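Trestum Tabletop Sorting

Updated Oct 16, 2020

Contents

2,000 short recordings of small household items being sorted into baskets on a table, made at the Durkano workshop in Grarkbridge. The item list has 59 entries in 7 groups, and each recording carries one item label and one basket label.

Baskets are labeled by material and color. A white wire mesh basket on the pale tabletop gets "wire, white". Items are labeled by color first, then shape, so a lime-green rounded item goes in as "green, round" even if a more exact name is known.

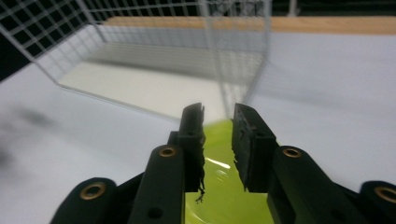 Known problems

Labels from March use "bin" and "basket" for the same thing. Merge them before counting. Group 7 (lids) is small and has no separate test split.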